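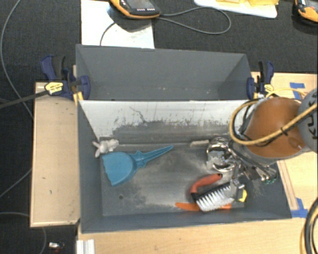
In praise of the repair stall

Last Sunday I carried a dead toaster to the market hall in Gradcombe and came home grinning like a child. It cost me 3 pounds and most of an afternoon, and I'd have happily paid more for the conversation alone.

If you haven't been to a repair stall, go! You turn up with your broken thing, you take a seat, and somebody who knows what they're doing opens it up in front of you. Mine was opened by Gorazd Kos, a retired bus mechanic with the steadiest hands I've ever seen. He showed me the little spring that had come off its hook, let me put it back myself (it took me four goes) and then asked why I'd waited so long. I had no good answer. The toaster had been sitting in the cupboard under the stairs since September.

I think a lot of us have a cupboard like that. We can't quite throw the stuff out, and we can't mend it either, so it waits for a day when we'll be cleverer. Meanwhile we buy another one. I've done it with kettles, lamps and a perfectly decent radio, and I'm not proud of it.

What I love about the stall is how quickly it changes the way you look at things at home. Before, the toaster was a shiny box that either worked or didn't. Now I know where its screws are. I've since had the back off the hall clock and cleaned the contacts on the doorbell, which had been silent for so long that the postman had given up and taken to shouting. These are tiny jobs, I know — but I was so pleased with that doorbell that I went outside and rang it myself.

People will say it isn't worth the time, and if you only count pounds they've got a point. A new toaster is cheap. Some things are glued shut so firmly that even Gorazd hands them back with a sigh, and I do wish makers would go back to screws. But an afternoon spent learning how something works is a good afternoon, and I can't say that for most of the ones I spend shopping.

The stall has been through nearly 900 items now, and the queue was out past the flower seller when I left. Shinji Maruyama had brought a sewing machine that was his grandmother's, and half the hall stopped to listen when it started up. A lady I'd never met grabbed my arm!

I'd love to see one of these in every town, with a few tables, decent lamps and a kettle on. The council has an empty shop on Higuchi Street that would do very nicely for ours, and I've written to say so. In the meantime I've got a lamp with a dodgy switch, and I'll be in the queue again next week.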